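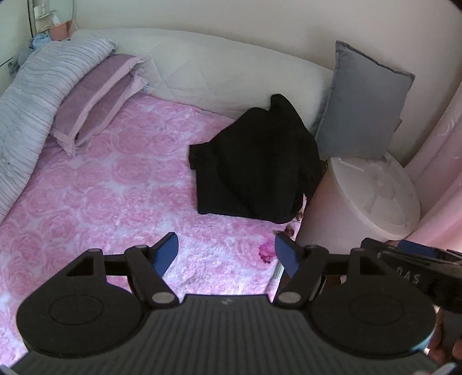 Winter blankets: does the "two thin layers" thing hold up?
Posted in Bedroom & Linens, 29 Sep 2021

coldfeet_316 wrote:
Every fall my sister-in-law tells me two thin blankets are warmer than one thick one. The Grivcombe store here has the same claim on a card by the register, which makes me trust it less. They would love to sell me two of anything. Has anyone tested this in a cold bedroom, or are we all repeating each other?

marlow_k wrote:
It's true as far as it goes. You get a bit of trapped air between layers. Whether you'd notice is another matter. I tried it for a week last January and what I noticed was the top one on the floor every morning.

Shojaei wrote:
Depends on the weave more than the number. A loose knit on the bottom and something tight on top works well. Two fleece throws slide all over each other and you wake up with a bare shoulder. I'd also ask what your sheets are. People spend a fortune on top of the bed and lie on the same thin cotton all year.

coldfeet_316 wrote:
Flannel sheets, bought on sale, already pilling. So you're saying it's the tight one on top? The Grivcombe card says the opposite.

Shojaei wrote:
Then the card is wrong, or it was written for a different blanket. Try it both ways for a couple of nights each. It costs you nothing.

dot_and_pete wrote:
I'm with the doubters. We had a Stodholm "four season" set, which was two blankets that snap together. Nearly 11 pounds with both on. It was warm because it was heavy and there was a lot of it. I don't see what the snaps had to do with anything, and one of them popped off in the wash.

My everyday setup is a flowered blanket over a striped quilt, and knit gloves on the really bad nights. Laugh if you want. 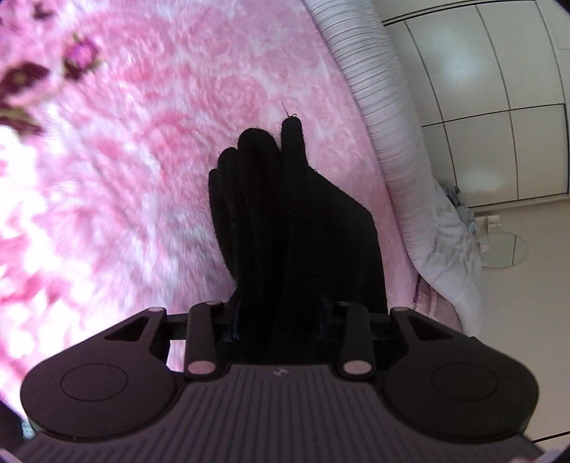
Jamshid Kordestani wrote:
Weight and warmth get mixed up all the time. My heaviest blanket is an old cotton one and it's useless below freezing. The down one from Grosham weighs next to nothing and I have to kick it off by midnight. So I don't buy the "warm because heavy" explanation either.

dot_and_pete wrote:
Fair, but down is down. I was talking about polyester against polyester.

marlow_k wrote:
Grosham down made my nose run for a month, so add that to the scale.

coldfeet_316 wrote:
OK, I'm going to do the swap Shojaei suggested, tight one on top first. My guess is I won't be able to tell and my sister-in-law will say I did it wrong.

Shojaei wrote:
Keep the thermostat the same all four nights or she'll have a point.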